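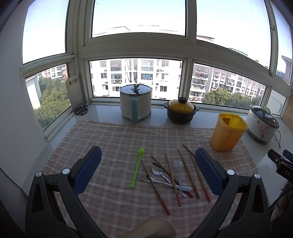 Chopsticks slipping out of parallel jaws, then force fault

kestrel_b wrote:
Hand-held two-jaw grippers, one per hand, blue pads. Job is sorting mixed cutlery on a cloth: metal spoon and fork, plastic spoons, wooden chopsticks. Metal and plastic are fine. Chopsticks roll out of the pads on closing, and on the second or third try the Skemura logger drops the jaw angle channel and writes fault 385. The channel stays dead until I power cycle. Firmware 2. Has anyone seen this?

Soledad Esteban wrote:
385 on the Skemura is encoder out of range. Are the jaws closing past zero? A chopstick is thin enough that people squeeze until the linkage bottoms out.

kestrel_b wrote:
Possibly. I do squeeze harder on the thin ones. I zeroed both units before the session with the pads touching.

torque_ledger wrote:
Then your zero is wrong. Pads compress. Zero at light contact and you have no margin left when you squeeze. Miklow pads give more than the stock Lozano ones.

pmh_bench wrote:
Disagree. Pad compression is a fraction of a degree and the range has more slack than that. I had the same fault and it was a loose pivot pin. Look at the four silver pins, outer joints first. If one has walked out, the arm twists under load and the magnet moves off the sensor.

Soledad Esteban wrote:
Can you post a view down the jaws? 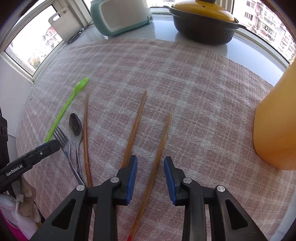

Right-hand chopstick between the pads, jaws open.

torque_ledger wrote:
Cloth isn't helping either. Coarse weave and low wrinkles, so the stick isn't resting flat and one pad meets it before the other. Try a bare worktop.

kestrel_b wrote:
The cloth has to stay, it's in the task sheet. Pins look level to me but I haven't put a driver on them.

pmh_bench wrote:
You won't see it by eye. Hold the tip and rock it sideways. Any click, it's the pin.

kestrel_b wrote:
July 19, 2023 update. Left unit clicks at the outer joint, right unit doesn't. Tightened it and ran 20 closures on a single chopstick. No 385. Sticks still roll.

torque_ledger wrote:
20 closures proves very little. My log went 815 closures between faults once. Rezero it as well.

Soledad Esteban wrote:
Agreed on the rezero. For the rolling, close nearer the middle of the stick and keep the pads square to it. Drodex sell a grooved pad, but I haven't used it.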